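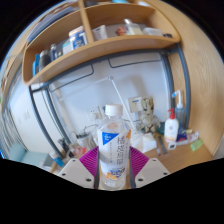

Tagle Hand-Held Gripper: User Manual
Section 4. Recording demonstrations on a desk or shelf

4.1 Purpose of this section

This section sets out how an operator records grasping and placing demonstrations with the Tagle hand-held gripper for the Sasto study. The study tests whether a robot arm can learn everyday handling tasks from recordings made by people in ordinary rooms, with no arm present at the time of recording. The same finger design is fitted to the arm used for testing at the Trerham laboratory, so that what the camera records in the hand corresponds to what the arm will see later.

Operators should have completed Section 3 (Calibration) before starting.

4.2 Before the first recording

1. Check that both finger pads are seated fully in their fingers. A pad that has lifted at one end must be replaced.

2. Wipe the pads and the camera lens with a dry, lint-free cloth. Do not use solvent on the pads.

3. Close the fingers completely, then open them completely. Repeat twice. The width reading on the Brerent logger should return to the same value each time the fingers are closed.

4. Leave the room as it is normally kept. Items on desks and shelves form part of the background that the method is meant to cope with, and should not be tidied away for the recording.

5. Remove or cover anything that shows personal details, such as letters, passes or screens.

Note: Mixed backgrounds are preferred. In the first round, carried out in February, most recordings came from a single bare table, and the trained policy performed poorly when it was moved to a furnished room.

4.3 Recording a bottle grasp

1. Stand the bottle upright on the desk with its cap closed.

2. Start the logger and wait for the steady tone.

3. Hold the gripper still for two seconds with the bottle in view.

4. Approach at an even speed with the fingers open. Keep the bottle between the two fingers throughout the approach.

5. Close the fingers on the body of the bottle, below the cap. Stop squeezing once the pads have taken hold.

6. Lift the bottle clear of the desk, keeping it upright, and carry it to the chosen position.

7. Lower the bottle until its base rests on the surface. Open the fingers and withdraw in a straight line.

8. Stop the logger. Enter the task code and the room code before beginning again.

Caution: Thin plastic bottles are easily crushed. A grasp that visibly dents the bottle must be marked as rejected and the bottle replaced.

Caution: Keep cords and sockets out of the path of the gripper. Do not practise with open containers of liquid near mains power.

4.4 Length and number of recordings

A single recording may last up to 300 seconds, after which the logger closes the file. Most bottle tasks need far less. If a grasp fails, the operator may try again within the same recording, provided the failure is left in. Recovery attempts are kept and labelled separately - they are used in training.

Change the starting position of the bottle after every recording. Change the room, or at least the desk, after every 135 recordings.

4.5 Results to date

The current data set holds 2989 accepted demonstrations. A policy trained on the full set completed 86 per cent of bottle placements on the Trerham arm, in rooms that did not appear in the training data. Remaining failures were mainly late closing of the fingers and contact with the cap. Operators are therefore asked to follow step 5 of 4.3 with particular care.

4.6 After recording

1. Transfer all files to the Brerent store on the same day.

2. Disconnect the battery and return the gripper to its case with the fingers open.

3. Report any worn pad on the form in Appendix B.

Manual revised October 2020. Section 5 covers file checking and labelling.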